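Bench Assistant, Small Furniture Testing (part-time)
Birnis Workshop, Yupanqui building, ground floor 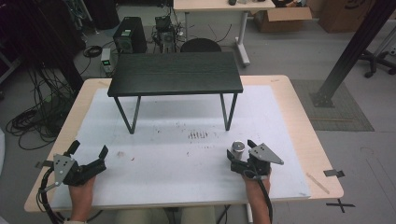
Birnis checks small household furniture before it goes into a retail catalog: side tables, monitor risers, plant stands, shoe racks and low shelves. We are hiring one part-time bench assistant for the tabletop line. The post is open now and runs through the end of February, with a possible extension if the Sasix orders continue.

The work

You will set up samples on a work table, place and remove small loads by hand, and record what you find on a paper sheet. Most samples in the current batch are low platforms with a flat top and metal legs. The batch is 124 pieces. Each piece goes through the same routine:

Unpack, check the parts against the packing slip, assemble if needed.
Set the sample on the board and check for rocking at each corner.
Place small items on the top one at a time, in the order given on the sheet, then take them off in reverse order.
Look over the top for scratches, dents and lifted edges. Look over the legs for bending and loose screws.
Wipe down, repack, label and shelve.

Larger loads, up to 200 pounds, are applied by a senior technician and are not part of this job. You may be asked to write down readings during those tests.

Time at the table is split between sitting and standing. The boards are used until they are too worn to sit flat, so expect marks on them. Report a warped board and take a spare from the rack. Do not sand or repaint one.

Requirements

Steady hands and the patience to repeat a short task many times.
Able to lift a 30-pound carton from floor to table height.
Clear handwriting. Sheets are scanned, and unreadable entries mean the sample is run again.
Comfortable with a hex key, a tape measure and a small level.
Closed shoes at all times on the shop floor.

Experience in furniture assembly, packing or store display is useful but not required. Training takes two shifts and is paid at the full rate.

Hours and pay

Twenty hours a week in four- or five-hour blocks, mornings or afternoons. Blocks are fixed for a month at a time. Pay is hourly and depends on experience - the rate is confirmed in writing before the first shift. There is a completion payment of $2000 for staying to the end of the contract. Parking is free behind the building, and there is a bike rack by the side door.

How to apply

Send a one-page resume and a few lines on any hands-on work you have done, paid or unpaid, to Sheyla Londoño, Bench Testing, by mail or at the front desk. Quote reference 1442. State which blocks you can work - applications without this are held until we hear from you. A separate posting covers the Zududum shelving line, and you may apply for both.

Posted Sep 6, 2018. Open until filled.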